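Gullow had one review. One. The Flillberg paper, page 12, four lines under the bus times, and they'd spelled the band Gulow.

Ignacio Barrios read it out in the van anyway. Twice.

"Muscular," he said. "They called us muscular."

"They called the drummer muscular," said Sang Hồ, who was the drummer.
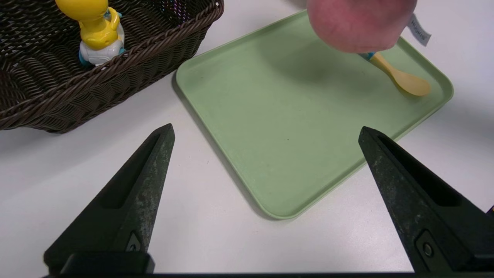 By Deta they'd sold 71 singles. Ignacio rang the student paper from a gas station, got the intern, talked to fast. Yes, new record. Yes, touring. No, not that Gullow, the other one, was there another one?

Silence on the line. Typing.

"How many words do you want?" said the intern.

Ignacio looked at Sang. Sang held up all his fingers, then did it again.

"938," said Ignacio, and hung up before she coud say no.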